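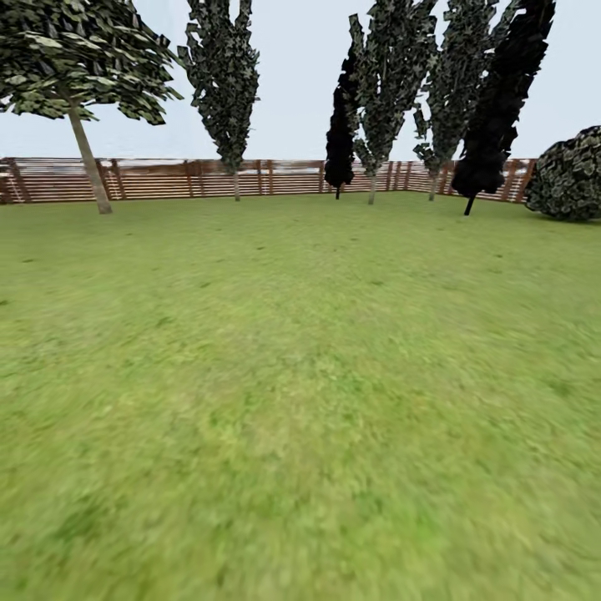

Junho de 2020

Caderno do ateliê, página nova, caneta nova (a outra morreu a meio de uma lista de compras, coitada). Escrevo isto para mim e para quem vier a seguir à bancada, por isso perdoem as setas e as abreviaturas, tentei passar a limpo o melhor que pude.

Ponto um, a agenda sem datas. Ontem à noite terminei a terceira versão do miolo e acho que é esta! Uma semana em duas páginas, coluna estreita à esquerda para os recados, margem interior mais larga do que na versão de maio, que ficava engolida pela costura. O papel é o Trasten creme, o mais liso dos dois que temos na prateleira. Experimentei com caneta de gel, com aparo e com aquele marcador cor de ameixa de que toda a gente gosta, e só o marcador passou para o verso, mesmo assim pouquinho. Vou escrever no cartão da embalagem que não é papel para aguarela, senão já sei que me aparece alguém com um pincel.

A costura é que me deu luta. Comecei com cinco furos por caderno, como sempre, e a lombada ficava a dançar quando abria a agenda toda. Passei o furo de cima e o de baixo mais para perto das pontas e melhorou logo. O fio de linho encerado está quase no fim, resta meia bobina do verde-escuro e um bocadinho do mostarda. Gosto muito do mostarda com a capa azul, fica com ar de coisa antiga encontrada numa gaveta da avó. Já encomendei mais, chega quando chegar.

Cada agenda leva 11 cadernos. Tinha posto mais um para notas soltas no fim e tirei-o, a capa não fechava direita e o elástico ficava tão esticado que marcava o cartão. As notas soltas passam para um bolso colado na contracapa. O bolso ainda está torto no protótipo, a culpa é minha, cortei sem régua às dez da noite.

Capas. O Gyula Fülöp mandou os padrões novos e eu passei a manhã inteira com eles espalhados na mesa, a mudar de ideias de cinco em cinco minutos. São quatro: as folhas grandes, os riscos tremidos, os limões e um que ele chama «chuva de lado» e que eu adoro sem conseguir explicar porquê. Imprimi tudo na impressora pequena, em papel vulgar, só para ver a escala. Os limões ficam enormes no formato da agenda, parecem bolas de ténis – pedi-lhe que os reduzisse. As folhas estão perfeitas. A chuva precisa de mais contraste, no nosso papel o cinzento dele desmaia todo.

Ele pergunta também se queremos os padrões para a bolsinha de lápis. Queremos, claro que queremos! Mas em tecido a conversa é outra e não vou começar nada disso antes de ter as agendas prontas. (Escrevo aqui a letras gordas para me lembrar: NÃO COMEÇAR A BOLSINHA.)

Cola. A Plullent, a de frasco comprido, seca transparente e não enruga o papel da guarda, desde que se ponha pouca e se espalhe com o cartãozinho. Com o pincel largo ponho sempre demais. Deixei duas capas debaixo dos dicionários de ontem para hoje e saíram planas. A terceira, que deixei ao ar porque já não havia dicionários, está com a forma de uma telha. Ou compro mais dicionários ou faço uma prensa como deve ser. Há um desenho de prensa no caderno anterior, com parafusos de orelhas e duas tábuas, e acho que é desta que a faço.

Caneta para os títulos: continuo com a Kultitz de ponta fina. Tentei as letras dos meses à mão, todas seguidas, e o «junho» saiu lindíssimo e o «setembro» saiu uma vergonha, as letras a encolher à medida que a linha acabava. Agora começo pelo meio da palavra e vou para os lados, marcando antes a lápis. É mais lento, mas é para digitalizar uma vez só, portanto paciência. E agenda sem datas com nomes dos meses, perguntam vocês? São as doze folhinhas separadoras, soltas, para cada pessoa encaixar onde lhe der jeito. Quem começa em agosto começa em agosto e não deita meio livro fora.

Folha de autocolantes. Aqui estou menos convencida. Fiz uma prova com círculos, setinhas, umas chávenas, uma máquina de lavar (muito útil, juro) e um quadradinho para as contas pagas. A chávena ficou gira. As setas estão finas demais e rasgam ao descolar. Engrossar o traço, arredondar as pontas e fazer nova prova. Se à segunda ainda rasgarem, saem da folha e pronto, ponho mais chávenas.

Orçamento da gráfica: o da Rácz chegou e é simpático, mas para o preço bom das folhas separadoras teríamos de mandar fazer 2.000 de uma vez. Não sei onde as metia. A prateleira de cima está com as caixas de Natal, a de baixo empenou, e debaixo da mesa já guardo os rolos de papel de embrulho, em que tropeço todos os dias. Vou perguntar se aceitam juntar os postais na mesma encomenda, que é o mesmo cartão e o mesmo acabamento mate. Os postais vendem-se sempre, nem que seja a mim própria.

Outra coisa que quero testar: o furador de cantos. O nosso aguenta até cinco folhas de cada vez e depois começa a mastigar. Arredondei os cantos de um protótipo inteiro assim, aos pouquinhos, e fica tão mais bonito na mão, nem se compara. Só que levei uma tarde naquilo. Se a lâmina nova não ajudar, os cantos redondos ficam para a edição pequena e as outras saem com cantos direitos.

Arrumação da bancada, já agora, que estava a precisar. Pus as réguas penduradas no prego da esquerda, os dobradores de osso no frasco de vidro e as agulhas na latinha com íman. Quem usar a latinha feche-a, por favor. Os retalhos de papel maiores do que um postal vão para a caixa azul, os mais pequenos para o saco das etiquetas. A base de corte está tão riscada que o x-ato já segue os riscos antigos em vez da régua, virei-a para o lado cinzento e aguenta mais um mês ou dois.

Por fazer, sem ordem nenhuma:
– cortar o bolso da contracapa outra vez, COM régua
– responder ao Gyula sobre os limões e a chuva
– prova nova das setas
– perguntar à gráfica pelos postais
– elástico: comparar o preto liso com o bordeaux, que é mais macio mas desfia na ponta
– escrever o texto do cartão (curto! da última vez parecia uma bula)
– tábuas para a prensa

O protótipo azul fica comigo durante a semana para o usar a sério, na mala, com migalhas e tudo. Já escrevi nele a lista do supermercado e uma nódoa de café ficou mesmo no canto da primeira página, deixei estar. O verde está na gaveta do meio, podem mexer e abrir à vontade, e se a lombada estalar apontem aqui em baixo em que página foi.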